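I've lived in Drullow going on two years now, and I have finally become a person who goes for a walk after dinner. I know, I know. My mother did this my whole childhood and I thought it was the dullest thing a human being could do with an evening. Now I get twitchy if it's past nine and my sneakers are still by the door.

It started in February, when I was sleeping badly and a coworker told me to try 30 minutes outside before bed. No phone calls, no podcast, just walking. I sleep better, I think? I'm also eating more toast when I get home, so let's call it even.

My usual loop goes down past the old Skarnton warehouse, along the back streets, and home by way of the Chamoun bakery (closed at that hour, sadly, but the smell hangs around). My step counter says it's about 2,000 steps if I don't wander. I always wander. 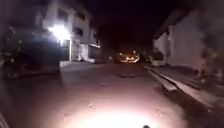
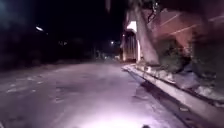
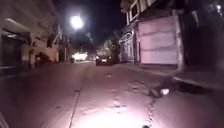 What I've come to love is how different a street is once the sun goes down. In the daytime I'm looking at people and parked cars and whether I remembered my grocery list. At night I notice the ground! The long straight joint in the concrete, the jagged crack wandering away from the curb on the stretch with the pink-and-white roller shutter, all those pale little stains. I've also gotten very fond of the arched doorway right next to that shutter, with the pale trim around it, and I slow down every single time I go by.

The other thing I look for is trees. There's a leaning one I say good evening to (quietly, I'm not that far gone), and a jasmine over somebody's wall that was in full bloom for a couple of weeks and made me want to knock and ask for a cutting. I didn't. I may yet.

As for gear, I bought myself a little Ploter clip-on light for my jacket, and I love it more than is reasonable. I also switched to real walking socks after one very unhappy blister – please learn from me. Tonight's loop took 58 minutes because I went the long way and then stopped to pet a cat, and I still have dishes in the sink.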